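September, notebook 3, bench side

Started 7:40, heater already on. Water bath reads 200 on the dial, which means nothing, dial has never meant anything. Use the glass thermometer. Somebody please peel that sticker off.

Glue trials for the bottle labels, batch after the Lindow order came back. Complaint was labels lifting at the corners after a night in the fridge. Same paper, same bottles, so it's the paste or it's us.

Recipe as run today:
235 g wheat starch paste, yesterday's, strained once
a spoon of the casein mix (level, not heaped, see last month)
two drops clove oil
warm water to loosen, didn't weigh it, sorry

Paste was lumpy at the bottom of the tub. Strained again through the finer cloth, took forever. Should have done that first. Note to self, the finer cloth is the one with the blue thread at the hem and it lives in the drawer, not on the hook.

First set: brushed thin, pressed by hand, flat glass panel. Fine. Boring. Slides a bit before it grabs, so you get maybe a minute to straighten it.

Second set: same paste on the curved shoulder of the Kalogeropoulos bottles. Bad. Paper wants to go straight and the glass doesn't. Creases at both ends. Tried wetting the back of the label a few minutes ahead so it relaxes. Better, but then the ink on the Rarnosau labels started to feather at the edge. Their black is worse than their green, no idea why.

Third set: cut the label 2 mm narrower and rounded the corners with the nail scissors. Best so far by a long way. Corner has nothing to catch. Also looks nicer, I think, but they will say it's not the artwork they signed off on.

Bottle on its side both times.

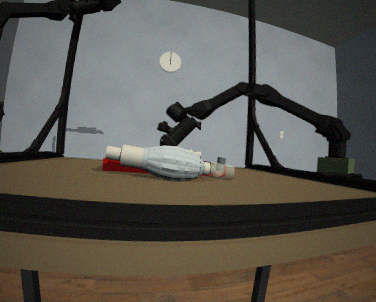
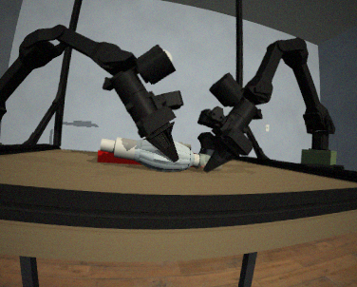

Vasiliki Karras read this over at lunch and wrote in the margin that the corners aren't the problem, the fridge is: put a label on a cold bottle and you're gluing it to a film of water, so let the glass come up to room temp for a couple of hours first and then tell her about paste.

OK. Fair. I had six bottles straight out of the cold store this morning and six off the shelf and did not keep them apart. So sets one and two are mixed and I can't tell you which was which. Set three was all shelf bottles becuase that's what was left. So rounded corners may have had nothing to do with it. Annoying.

Afternoon. Redo.

Shelf bottles only, wiped with meths, dried. Square corners on half, rounded on the other half. Pencil mark on the base this time, S or R. Same tub of paste, getting thick by now, loosened it twice.

3:15 all on. All flat to the eye. Into the fridge at 4, lower rack, not touching.

Also tried the leftover Brunonano label stock, the heavy one. Don't bother. Too stiff, springs off before the paste takes. Might work with a strip of cloth wrapped round it overnight but we are not wrapping 500 bottles in cloth.

To do
- check fridge set first thing, before anyone opens the door ten times
- ask Femke if the cold store bottles can come out the evening before
- new brush, this one sheds, picked three hairs out from under labels
- clove oil nearly gone
- ask Rarnosau people what the black is, if its a dye that would explain it
- wash the cloths!! hot water no soap

Left the tub covered with a damp rag on the windowsill. If it smells sour tomorow throw it out, don't try to save it.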